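最終更新：Jan 17, 2025

「あの映画、配信から消されたらしいよ」を追いかけてみた話

こんにちは。今月もうわさ調べのコーナーです。前回の「冷蔵庫に電池を入れると長持ちする？」にはたくさんお便りをいただきまして、ありがとうございました（まだ冷蔵庫に入れている方、そろそろ出してあげてください）。

さて今月は映画の話です。年明け早々、読者の方から立て続けに同じ画像が送られてきました。黒い背景に白い文字で、こう書いてあるやつです。

「アニメ映画『ドロルカメールの灯台』は、結末が差別的だという抗議を受けて配信サービスから削除された。DVDも回収が始まっている。見られるうちに見ておけ」

見かけた方、いますよね？　私のところには姉からも来ました。姉は普段こういうものを転送してくる人ではないので、ちょっとびっくりしまして。しかも「うちのDVD、高く売れるかな」という一文つき。そっちか、と思いましたけど。

先に結論を書いてしまいます。配信が終わったのは本当。抗議が理由というのは間違い。DVDの回収は、調べた範囲ではどこにも見つかりませんでした。というわけで、今回の判定は「一部だけ本当」です。

では、どうやって調べたかを順番に。

■配信はいつ終わったのか

『ドロルカメールの灯台』（原題 Drorkamer）を流していたのは、Nonavicoという配信サービスです。うちも家族で入っています。検索窓にタイトルを入れてみると、作品ページは残っているのに再生ボタンがなくて、「この作品は現在ご覧いただけません」と出ました。これだけ見ると、たしかに何かあったように見えるんですよね。灰色の文字でぽつんと書いてあると、妙に意味ありげで。

でも、このサービスには「まもなく配信終了」という一覧ページがあるんです。トップ画面からはかなりたどりにくくて、私も今回初めてちゃんと開きました。その過去分を見ていったら、ありました。7月の一覧にタイトルが載っていて、理由の欄は「ライセンス期間満了」。つまり、年明けに突然消えたわけではなくて、半年前にひっそり終わっていたんです。

同じ日に終了になった作品は全部で26本。刑事ドラマもあれば、犬がサーフィンをする映画もあります（これ、好きだったのに！）。そしてこの26本、並べてみると共通点がありました。どれも権利を持っているのが同じ会社、Prertonなんです。

■Prertonに聞いてみた

こういうときは聞くのがいちばん早いので、Prertonの問い合わせ窓口にメールを出しました。日本語で出したら自動返信が英語で返ってきたので、慌てて英語で出し直し。中学校の教科書みたいな文章になりましたが、2日で返事をくださったのが、広報のAbrehet Admasuさんという方です。

Admasuさんの返事を私なりに訳すと、こんな感じでした。

「Nonavicoとの契約は最初から期限つきのもので、7月に満了しました。更新の話し合いはまとまらず、対象の作品はまとめて引き上げています。個別の作品への抗議が理由になったことはありません。『ドロルカメールの灯台』の結末についてご意見をいただくことは公開当時からありますが、配信の可否とは別の話です」

ついでに「DVDは回収していますか」とも聞いたところ、「していません。今も出荷しています」とのこと。姉よ、残念でした。

もちろん、会社の広報の言うことをそのまま信じていいのか、という声はあると思います。私もそこは気になったので、抗議のほうからも探してみました。

■抗議は本当にあったのか

画像には「抗議を受けて」とあるだけで、誰がいつどこで抗議したのかが書いてありません。この手のうわさでは、ここがすぽっと抜けていることがとても多いです。

そこで、署名サイトをいくつか、タイトルの日本語表記と原題の両方で検索しました。引っかかったのは一件だけ。ところがその中身が「続編を作ってほしい」という署名だったんです。集まっていたのは1477人分。抗議どころか、愛されているじゃないですか。

新聞の記事検索でも、公開当時の評がいくつか出てくるくらいで、配信停止を求める動きを伝えたものは見つけられませんでした。見落としがないとは言い切れないので、もしご存じの方がいたら教えてください。

■画像の出どころ

ここが今回いちばん時間を食ったところです。画像検索でさかのぼっていくと、いちばん古いものは、映画ファンが集まる「So」という掲示板の投稿でした。題名は「ありそうな打ち切り理由を考えるスレ」。そうなんです、もとは大喜利だったんですよ。

スレッドには、「主人公の灯台守が労働基準法に違反しているから」とか「カモメの出演料が払えなくなったから」とか、どう見ても冗談の投稿がずらっと並んでいました（カモメのやつは声を出して笑いました）。その中にひとつだけ、わりと真面目な顔をした文章が混ざっていて、それが画像になって外に出てしまった、という流れのようです。

外に出た画像のうち、私が見つけたいちばん広まった投稿は、共有の数が2614。コメント欄を読むと、怒っている人、悲しんでいる人、「結末のどこが差別的なの？」と首をかしげている人が入り交じっていました。最後の人たち、いいところに気づいているんですけどね。返信はあまりついていませんでした。

冗談を書いた本人が悪いかというと、私はそうも思えなくて。スレッドの中で読めば、ちゃんと冗談に見えるんです。切り取って黒い背景に貼った時点で、別のものになってしまったんだと思います。

■お店の棚から消えたという話について

画像の後半、「DVDも回収が始まっている」のほうも一応見ておきました。

近所のレンタル店に電話してみたら、「うちは去年、DVDの棚そのものをかなり減らしました」とのお返事。回収の連絡は来ていないそうです。隣の市の中古店にも聞きましたが、こちらは在庫あり。値段は、姉の名誉のために伏せておきます。コーヒー一杯より安かったです。

棚から何かがなくなると、つい理由を探したくなるんですよね。いつものお茶が売り場にないだけで「製造中止かな」と思うし、よく見たら一段下に移っていただけだったりして。映画の配信も似たようなもので、契約が切れれば静かに入れ替わります。 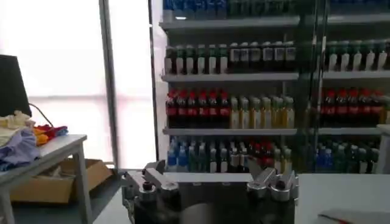 ■同じようなうわさを見たときに

読者の方から「自分でも調べてみたい」というお声をいただいたので、今回使った手順をざっくり書いておきますね。

まず、配信サービスの終了予定の一覧を見ること。公式のページにない場合でも、終了作品をまとめている個人サイトがけっこうあります。ほかの作品もいっしょに終わっていたら、契約の都合を疑ってみてください。

それから、別のサービスで見られないか探すこと。本当に世の中から引っ込めたい作品なら、よそでも止まっているはずです。ちなみに『ドロルカメールの灯台』は、今も別の二社で有料レンタルができます。これは私も確認済みで、確認ついでに最後まで見て、しっかり泣きました。灯台の明かりがつくところ、何回見てもだめです。

あとは画像検索。最初の投稿までたどり着けなくても、古い日付のものがひとつ見つかるだけで、だいぶ様子が変わってきます。今回も、年明けの「速報」だと思っていたものが、古いスレッドの一行だったわけですし。

■お便りから

「配信で買った映画も、いつか見られなくなるの？」というご質問をいただいています。レンタルと購入で扱いが違いますし、サービスごとの規約も読まないといけないので、これは次の号でじっくりやらせてください。規約、長いんですよ……。いま印刷して赤ペンを入れているところです。

「このうわさ、本当？」というものがありましたら、画像でも文章でもかまいませんので、このメールにそのまま返信でどうぞ。どこで見かけたかを一言添えていただけると、とても助かります。

それと、姉からの伝言です。DVDは売らずに取っておくことにしたそうです。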